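Kustar bench comparison

The Kustar bench comparison is a side-by-side trial of parallel grippers, camera positions and arm controllers, run on a two-arm tabletop cell. It was started by Imke Buschmann and Lutz Janssen and is usually just called "the Kustar bench" or, in older notes, "the drawer test". The tasks are small and plain on purpose: pull a handle, pick up a cube, put it down somewhere else. The trial is best known for its handle results, which came out differently from what the makers of the finger sets expected.

Contents
Background
The cell
Grippers compared
Cameras
Controllers
Scoring
Results
Criticism
See also

Background

Before the bench existed, Kustar picked grippers from data sheets. Stroke, force, weight, price. Buschmann's complaint, repeated in several of the early notes, was that two grippers with nearly the same sheet behaved nothing alike on a handle. Janssen built the first version of the test over a November, one arm only, with a kitchen drawer front screwed to a board. Most of that setup is gone. The second arm was added so that one side could hold while the other picked, and so that two finger sets could be mounted at the same time without a swap in the middle.

Bronisława Chmielewska joined for the camera work and wrote most of the scoring rules still in use. Marisa Villa took over the controller part later on. The written record is patchy before Chmielewska; some run sheets have no gripper name on them and have been left out of the totals.

The cell

Two white jointed arms are mounted behind the rear edge of a white table and reach in over it, each with a black parallel gripper. A sheet of brown paper covers most of the work area. The usual objects are a box or cabinet with a U-shaped handle, a blue plastic tray and a small yellow cube. Paper was chosen over cloth and rubber after a short trial; it is dull, cheap, and can be thrown out when it gets marked.

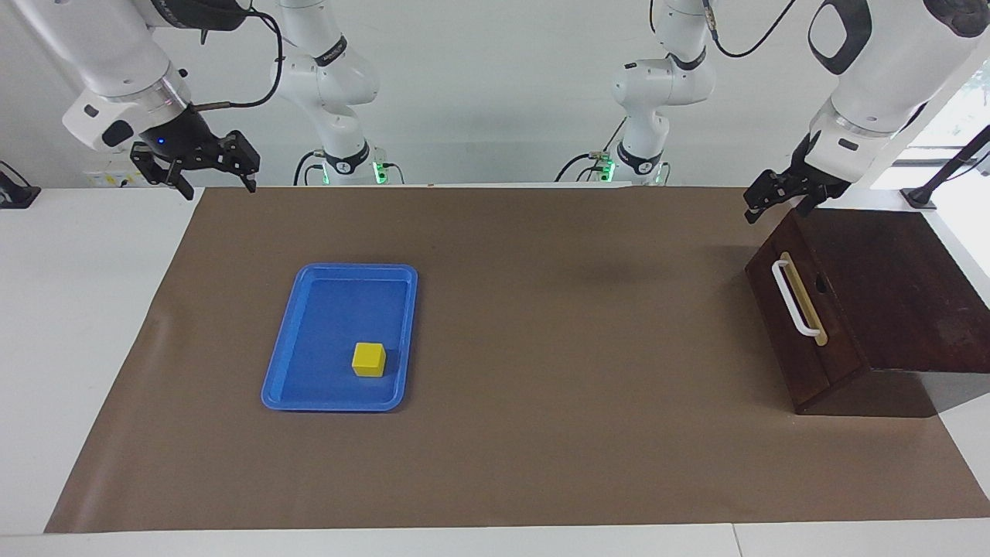

The two-arm cell from the fixed camera, with the tray and the handled box on the paper mat.

Arms are named from the robot's point of view. The right arm therefore shows up on the left in the fixed camera, which has caused more than one mislabeled run. The sheets now say "robot right" and "robot left" in full.

Object positions are not taped down. Early runs used tape marks and every gripper did well, which told the team very little. The current rule lets the operator place tray and box anywhere they can be reached, with the handle turned in toward the open part of the mat.

Grippers compared

Four finger sets have full results.

Lamova narrow. Thin fingers, hard pads. Good at getting in between the handle and the panel behind it, poor at keeping hold once the pull starts to go sideways.

Lamova wide. Same body, broader pads. Slower to line up. Holds well. Bumps the tray rim if the cube is near a corner.

Reuter standard. The set most people on the team would reach for if nobody said which. Middling on everything, no bad failures recorded.

Reuter ridged. Ridges cut across the pads. Best on the handle by a clear margin, worst on the cube, where it tends to turn the cube a little during closing. Whether this matters depends on what comes next.

A fifth set, made in-house by Janssen, was dropped after the fingers flexed. He has said he may come back to it.

Swaps take a while. The mount has to be zeroed again after each one and the open width checked agianst a gauge block. Skipping the zeroing ruined one whole block of runs, since marked void.

Cameras

Two views are kept for every run – one fixed camera beside or above the bench and one head-height view looking down. Chmielewska tried a third on the wrist. It gave the best view of the last bit of a grasp and a bad view of everything else, plus one more cable to snag. Not adopted, but the wrist files were kept.

The fixed view is used for timing and for judging whether an arm took a clean path. It is weak on contact. From there it is often hard to say if a finger is behind the handle or just in front of it.

Lighting was left alone. There is a window at one end and no blind, so brightness drifts over the day. Chmielewska argued for keeping it that way: a camera setting that only works at 10 in the morning is not worth much. Fixed exposure did badly, auto exposure did better but hunted whenever an arm crossed the view. 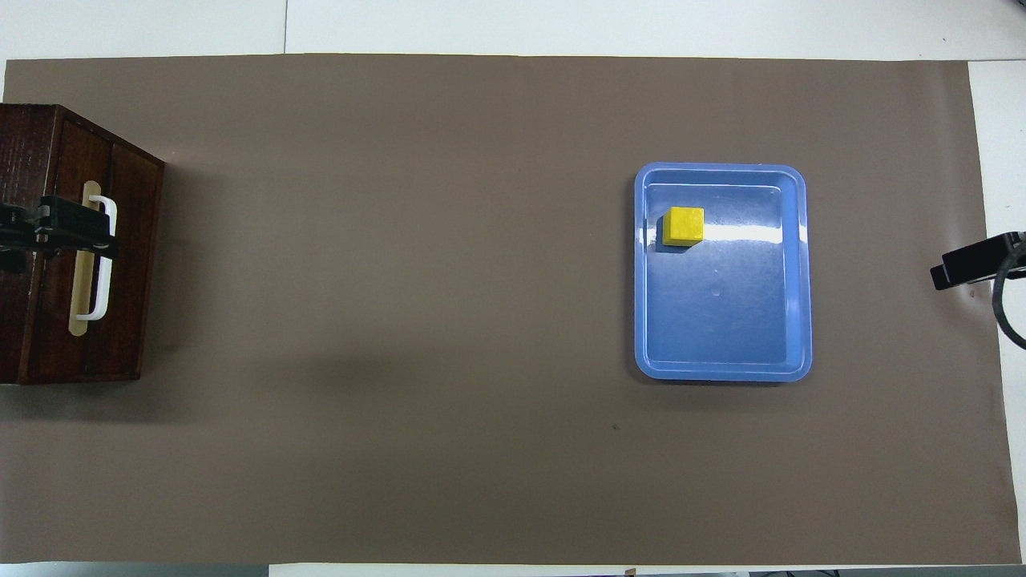
Glare was the main trouble with the head view, and took up more of the camera notes than resolution, lens and frame rate put together. The tray is glossy and throws back the overhead light. With the tray set lengthwise, a bright white streak can run across the upper part of its floor, and when the yellow cube sits near the upper left corner, as it does here, the streak starts just to the right of it. The cube finder used in the first round would sometimes stretch its outline into the streak and put the grasp center too far over. A polarizing filter helped but cost light. The fix that stuck was a color threshold set per session, checked by hand before the first run. A matte tray was suggested and turned down, on the grounds that real trays are shiny.

Controllers

Three were tried: the stock controller supplied with the arms, a force-limited mode of the same controller, and Unbridge, a small in-house layer written by Aigars Rimkutė that sits between the operator's commands and the arm.

Stock is stiff. It goes where it is told, and if the handle is not quite there the gripper drags the box across the paper. Force-limited mode is kinder but gives up early; on the handle it let go in cases where a bit more pull would have done it. Unbridge lets the wrist give sideways while staying firm along the pull direction. Villa's notes call it "the only one I'd leave alone with a drawer", though the same notes list two lockups and a restart that lost its settings.

Unbridge made almost no difference on the cube. Nobody expected it would.

Scoring

A run is scored on three points.

Reach: the gripper gets to the object without touching anything else.
Hold: the object stays in the fingers for the full move.
Release: the object is left where it was meant to go, and the fingers come away clean.

Handle runs swap the third point for "return", meaning the handle goes back to its starting position. Each block is 30 runs on one finger set and one controller. Time is written down but not scored, after Janssen found people were rushing the approach.

A touch on the tray rim counts as a failed reach, even if the pick works. This is the most argued-over rule. It hits the wide fingers hardest.

Results

The totals cover 1,133 valid runs. A further 136 were thrown out, most of them from the zeroing mistake and the rest for missing video. Of the valid runs, 223 were handle runs under Unbridge, and these are the ones usually quoted.

In short: ridged fingers with Unbridge came first on the handle, the wide Lamova set with Unbridge second. Stock controller with narrow fingers came last, mostly slipping partway through the pull. On the cube, the Reuter standard set led under all three controllers, with the narrow set close behind. The wide set lost nearly all its points on rim touches. With that rule removed it would have come second.

Mixed pairs were also run, ridged on one arm and standard on the other. This scored higher over a full sequence than any matched pair and is how the cell is now normally set up. It does mean the two sides can't stand in for each other. If one arm is down the sequence stops.

Criticism

The usual objection is that one cube and one handle are not enough. Rimkutė has made this point from inside the team, and wants round and soft objects added. Villa's answer was that every new object means redoing every block.

Others have pointed out that the person placing the objects also drives the arms, so easy placements may creep in. Chmielewska looked for this in the head view footage and found some drift toward the middle of the mat in late afternoon runs. The totals were not corrected for it. Placement by a second person has been the rule since then, when there is a second person.

Pad wear is not tracked. The ridged pads were replaced once and the date wasnt written down.

See also

Parallel gripper
Compliance control
Wrist camera
Lamova finger sets
Unbridge (control layer)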